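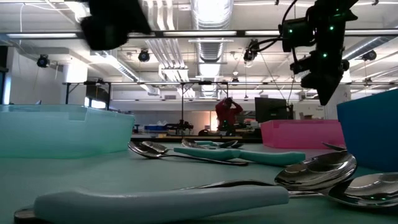 Spoons, thick-handled utensils and plastic bins on a green tabletop.

The August walk from Warnska to the hill chapel at Zonwood will take a new route this year, and the feast day Mass will start an hour earlier. The parish priest at Zonwood, who is in his sixth year there, spoke with us on Tuesday, July 11, 2023, after the morning service.

The old path followed the river as far as the Mabaso bridge, which has been closed to foot traffic since the spring. Walkers will now turn off at Flukon and come up through the orchards.

"It adds a little distance, and there is more shade," the priest said. "The older people were asking for shade before the bridge ever closed."

Last year 968 people signed the book at the chapel door. The priest said he expects a similar number, though he does not plan by it. "If it rains on the eve, half of them come by car. You set out the same candles either way."

The statue will be carried down from the side altar on the evening before the feast and will stay in the nave overnight. The church will be open until midnight for anyone who wants to sit with it. Bearers change at each of the wayside crosses, and every group has been told which stretch it has. The last stretch, up the 171 steps to the chapel, goes to the families from Flukon, as it has for as long as the parish has kept records.

We asked if anyone had objected to that. "Every few years somebody does," he said. "I tell them to go and read the book. It was Flukon that paid for the steps."

The chapel itself was built 209 years ago, after a fever passed through the valley, and the feast keeps the promise made then. The litany sung on the climb dates from the same time. It has 42 verses, and the choir will sing all of them this year.

"We had been cutting it short because the sun was getting high," he said. "With the earlier start we can sing it through. Some of the children have never heard the end of it."

Collections at the chapel will go to the roof on the north side, where slates came down over the winter. Work cannot begin until the feast is over and the scaffolding can go up.

Confessions will be heard in both churches during the week before. Walkers should bring their own water, the priest said, and leave dogs at home. Buses back to Warnska will wait in the lower parking lot at Zonwood until the evening blessing has finished.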